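4.2 Wall colour and reading comfort in small branch libraries

Most earlier work on interior colour has been done in offices and hospital wards. Reading rooms have had less attention, and small branches hardly any. We therefore asked regular users of the Hidayat and Cernus branches to rate a set of painted boards under the lamps normally used in each room. The boards ran from off-white to a strong blue-green, and the order was changed for each sitting.

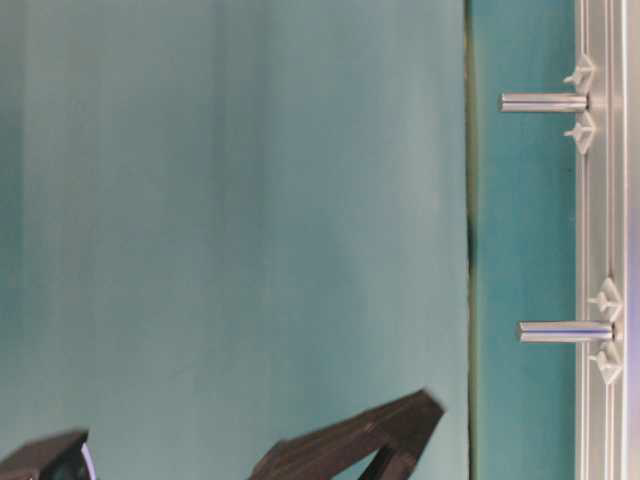
Rohani Sitompul
Lecturer in Library Studies, corresponding author

A total of 574 rating sheets were returned. Of these, 37 were left out of the analysis, mostly for missing answers on the second page. Users rated each board for comfort, for brightness and for how well they thought they could read beside it. They were also asked to write down any word that came to mind, but few did so, and these answers are not used here.

Off-white was rated the brightest colour in both branches, as expected. It was not rated the most comfortable. At Hidayat, where the reading room faces a main road and the blinds are kept half down, users preferred the middle greens. At Cernus the preference was weaker and changed with the time of day – morning users chose paler boards than evening users did.

Blue-green gave the widest spread of scores. Older users tended to rate it well for comfort and poorly for brightness, while students did the reverse. Tarigan, who ran the evening sittings, noted that several people asked to move the board further from the lamp before giving a score. The distance was kept fixed in all later sittings.

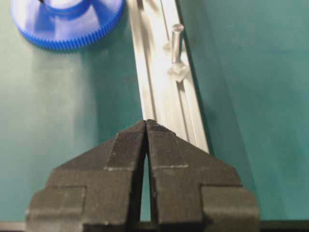

Figure 3. Black fingers over a green surface.

Dark objects next to a coloured surface are known to change how light that surface seems. For this reason the shelf ends, which are black at Cernus and pale wood at Hidayat, were covered with grey cloth during the sittings. We did not cover the chairs. Some 16 users at Cernus mentioned the chairs in their comments, and it is possible that these had a small effect on the scores there.

The ratings were compared within each branch first and then between branches. Differences between the lamps account for part of the gap, since the Cernus lamps are older and give a warmer light. We made no attempt to correct for this. A branch choosing paint will have to live with the lamps it has, and scores given under those lamps seemed more useful to us than corrected ones.

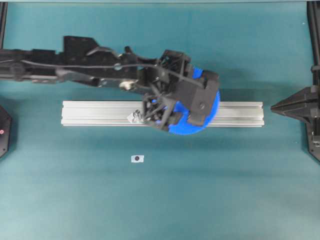 4.3 Lamp height and glare

Lamp height was measured from the table top to the lower rim of the shade. At Hidayat all the lamps are fixed. At Cernus they can be raised, and users were allowed to set them as they wished before each sitting.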